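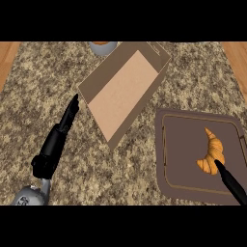 Sepehr Safavi wrote to us after the February open house: does my kid need to know how to code before joining? She's great with her hands and has never typed a line of Python.

No, she doesn't! Plenty of our members started with zero code, and the first few meetings are made for them. We pair new people with someone who has been around for a season, and by the third meeting almost everybody has moved a simulated arm somewhere on purpose (and a lot of places by accident, which is half the fun).

What is the Bornura Robotics Club?

We're an after-school club for high school students who like robots, code, or both. This season we're working on a two-arm kitchen challenge in simulation. The job is packing breakfast: get a croissant off the board and into an open cardboard box. It sounds easy. Then you try it, and you find out how many small decisions your own hands make every morning!

Why a simulator? Don't you have real robots?

We have one small real arm, named Zarei, and everybody loves it, but only one team can use it at a time. In the simulator every team gets two arms and a whole counter to work on, and a bad crash costs you one click on the reset button. You can also run the same start position over and over until you understand what went wrong.

Why two arms?

Because two arms have to share. One grips the pastry, the other works near the box, and your code has to keep them from fighting over the same space. Teams usually begin by writing each arm separately and then spend weeks getting them to take turns. Some of the cleverest code we've seen has been plain waiting code.

How big are the teams?

Three or four students. We have room for 20 members this year, and 16 spots are already filled.

When is the next sign-up deadline?

25 Apr 2023. Forms go to Ghazal Abbasi at the front office, or you can drop them in the box outside the lab.

What does a good run look like?

A run is scored on the grasp, the lift, the carry, and the release. You get full grasp points when the fingers have the croissant from both sides and it hasn't been shoved off the board. Closing too fast is the classic beginner mistake. Slow down for the last little bit and your score goes up right away.
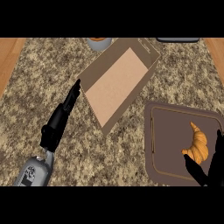
Setareh Hosseinzadeh thinks the grasp should count for more than it does, and she has argued that a team with a beautiful grip and a clumsy drop still did the harder half. We like this argument a lot and have it nearly every week. For now all four parts count the same. If you want to change the rules for next season, come to the planning meeting and bring your run logs!

How many tries do we get?

As many as you want in practice. Our busiest team has logged about 3000 since the season opened. On challenge day you get a fixed set of starts and your code has to handle all of them without edits.

Do I need my own laptop?

No. The lab machines have everything installed. If you'd like to work at home, ask Afshin Kiani for the setup sheet, and please read the part on graphics drivers first.

Can I join if I don't want to write code at all?

Yes, please do! We need people to plan motions on paper, keep the run log, and explain our work at the spring showcase. Most of them end up coding a little anyway.

Can parents visit?

Any meeting, any time. Come in through the side door by the gym.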